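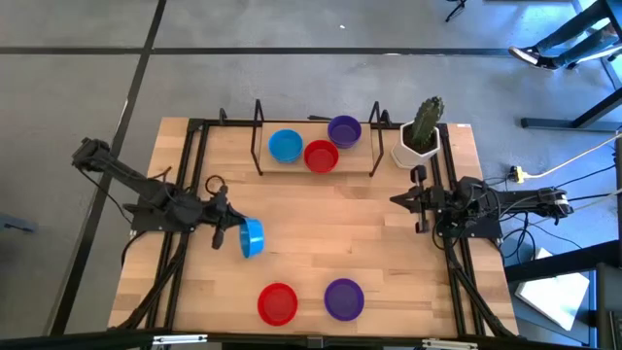 My account hit level 17 in February and I still can't get past the first half of the Catterall Gate, a reader wrote on Monday, so is it a gear problem or am I using the wrong team?

From what you sent us it is mostly the team, and partly the order you are spending your keys in. Several people have asked the same thing, so we have put the whole answer on one page.

How to Clear the Catterall Gate in Gorkix Without Spending Gems

Print this page | E-mail this page

This guide is for players on a free account who have just unlocked the Gate. It covers the mobile version and the PC version of Gorkix, which share the same floors and the same drops. If you came here for the boss patterns only, skip down to the section on the last floor.

What the Gate is

The Catterall Gate opens at player level 17. You reach it from the north road out of Tillell, past the stables. It has 20 floors, and each floor is one fight. Your team's health carries over from one floor to the next, and so do cooldowns. That carryover catches most new players, because everything before the Gate heals you for free between fights.

Each attempt costs one key. You get 3 keys a day, and they do not stack, so any keys left at reset are gone. There is a shop in the Gate lobby that sells extra keys for gems. You do not need them.

Before you start

Check these four things first.

Your main attacker should have a weapon at blue quality or better. Green will carry you through the early floors and then stop.

Your healer should have the Steady Pulse skill, not Flash Mend. Flash Mend heals for more on paper but has a long cooldown, and the cooldown does not reset between floors.

Your bag should have empty slots. If your bag is full when a floor ends, the drop goes to the mailbox, and the mailbox only holds Gate items until the next reset.

Auto-battle should be off. The auto setting uses the strongest skill available every time, so it will burn your big cooldowns on small enemies and walk into the next floor with nothing.

You also need 60 energy for a full run. Energy is charged floor by floor, so you can start with less, but if you run out in the middle the game asks whether you want to buy more or leave. Leaving counts as a used key.

Step one: pick the team

You can bring one front-line unit, one attacker, one healer and one flexible slot. The flexible slot is where people go wrong. It is tempting to put a second attacker in there and try to get through each fight quickly. That works in the story chapters. In the Gate it means you arrive at the middle floors with two fragile units and one healer trying to keep both of them up.

Use a support unit that lowers enemy attack. The common one is the Marsh Piper, which every account gets from the Tillell harbor quest. Its damage is poor. Its Low Note skill cuts enemy attack for the whole group, and the cooldown is short enough to use on every floor.

For the front line, the Stone Warden is fine even at its starting rank. Do not use the Ember Knight. Its shield costs its own health, and you cannot spare it.

For the attacker, use whatever you have leveled the most. Element matters less here than it does in the arena, because the floors mix elements and you cannot swap units once you are inside.

Step two: set the skill order

Open the team screen, tap the gear icon next to the healer, and drag Steady Pulse to the first position. Then do the same for the Piper and Low Note. The order only affects which button is closest to your thumb on mobile, or which number key it uses on PC, but you will be pressing these two all the time and it helps to have them in the same place for every run.

Turn on the setting called Confirm Target. It is under Options, then Battle. Without it, a tap on a crowded floor often goes to the enemy in front of the one you wanted.

Step three: spend your keys in the right order

Use your first key of the day as a practice run. Go as far as you can, and when your healer drops below half, stop trying to save the run and watch what the enemies do. Write down the floor where things went wrong.

Use the second key as the serious attempt. You have just seen the floors, and the enemy groups do not change until the daily reset, so nothing should surprise you.

Keep the third key in case the game disconnects. The Gate does not save in the middle of a floor. If the connection drops, you lose the key and keep only the drops from floors you finished. If you had no trouble with the second key, use the third one late in the day to collect the early-floor drops again. The shards from those floors go toward weapon upgrades, and they are worth having.

Step four: the early floors

The early floors should cost you very little health. If they are costing you a lot, your front-line unit needs better armor and you should spend a few days in the Tillell mines before going on.

Use basic attacks as much as you can. Save your attacker's big skill. Use Low Note at the start of each fight, then focus on one enemy at a time. Archers first, then casters, then anything with a shield.

Do not end a fight as soon as you can. When one weak enemy is left, leave it alive for a few turns and let your cooldowns come back. Have the healer use Steady Pulse until everyone is full. Then finish the floor. This is slow and a little dull, and it makes a bigger difference than any piece of gear on this page. The turn limit on each floor is generous and there is no bonus for finishing early.
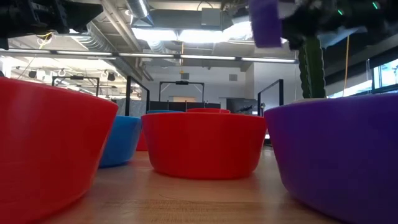
Do I lose my floor record if my team is defeated?

Your record stays where it was. The game keeps your highest cleared floor for the whole season, and a failed run only costs you the key and the energy for the floors you entered.

Step five: the middle floors

The enemies here start to poison your team. Poison carries over between floors too. Steady Pulse removes it, one unit at a time, so clear it from the healer first. A poisoned healer who is defeated ends the run in practice, even if the other units are healthy.

There is a floor in this stretch with two Hedge Brutes and nothing else. They hit hard, and they hit harder when one of them is alone. Bring both of them down evenly, then use your attacker's big skill to finish one and basic attacks to finish the other on the next turn. If you kill one early, the other will usually take your front-line unit with it.

After the Brutes there is a rest room with a chest and a fountain. You can use one or the other. Take the fountain on your first clear. The chest is worth it later on, when you no longer need the healing.

Step six: the last floor

The Gatekeeper has two forms. In the first form it repeats the same set of moves: a sweep, a guard, and a heavy strike on your front-line unit. Do not attack during the guard. It reflects damage, and your attacker will take most of it. Use that turn to heal or to refresh Low Note.

When it drops to half health, it changes form and calls two small helpers. Leave them alone unless one starts glowing. A glowing helper is going to heal the boss, and a basic attack is enough to interrupt it. Players tend to panic and spend everything on the helpers, then have no skills ready for the boss itself.

In the second form the heavy strike can land on anyone. Keep the whole team above half health and you will survive it. If the healer is low and the boss is due for a heavy strike, heal the healer, even if another unit looks worse.

Save your attacker's big skill for the turn after the boss guards. It takes extra damage on that turn. The game does not tell you this anywhere, but the damage numbers turn orange when it applies.

Rewards for the first clear

The first time you clear the last floor you get a Catterall Seal, a purple weapon box and enough gold for several upgrades. The Seal opens the side door in the Gate lobby. Behind it is a vendor who takes shards and sells armor for your front-line unit. Buy the chest piece first. The boots look better on the list, but their bonus only applies outside the Gate.

The weapon box lets you choose. Pick the weapon type your main attacker already uses, and do not sell the old one until you have moved the gems out of it. Perkel has said it is working on a way to recover gems from sold items. As of this writing it is not in the game.

If you are still stuck

Look at which unit is defeated first. If it is the front-line unit, upgrade armor. If it is the healer, you are probably letting casters live too long. If nobody is defeated but you run out of turns, your attacker's weapon is behind and you should put your shards there.

If the game crashes when you enter the lobby on an older phone, turn off Weather Effects under Options, then Display, and restart. This has worked on our test phones. If it does not work on yours, send a report from the in-game help menu, and include the floor number and the time of day it happened.

Print this page | E-mail this page

Related guides
Gorkix: Where to Find Shards in the Tillell Mines
Gorkix: Harbor Quest Walkthrough
Gorkix: Moving Your Save From Phone to PC
Gorkix: Which Armor Upgrades Are Worth the Gold
Gorkix: Arena Teams for New Accounts

Home | News | Guides | Reviews | Forums | Contact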